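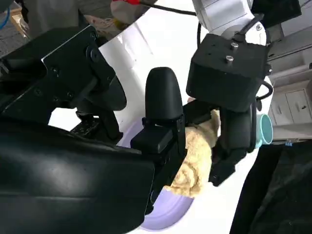
Two-arm handling of a plush item over a plate, seen from a wrist camera.

Jernberg Lead-Through Kit, reviewed 13/09/2023

The Jernberg kit pairs two hand-held leader arms with a pair of followers and logs both sides. We have run it since February and recorded 300 demonstrations, mostly handling household objects.

Tracking is good. Lag is low enough that a new operator stops noticing it after a short practice. Grip feedback is the weak point - the trigger spring feels the same on soft fabric and hard plastic.

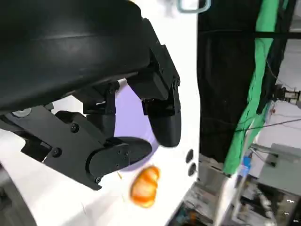
Jernberg's wrist camera mount is rigid and easy to centre. It sits close to the gripper, so the housing takes up much of the upper left of the view. Small objects still show up well: the orange croissant shape is easy to find below the fingers, though slightly blurred. A shorter exposure setting would help.

The licence covers 1,000 recorded episodes; the Kinnear export add-on costs $485 extra.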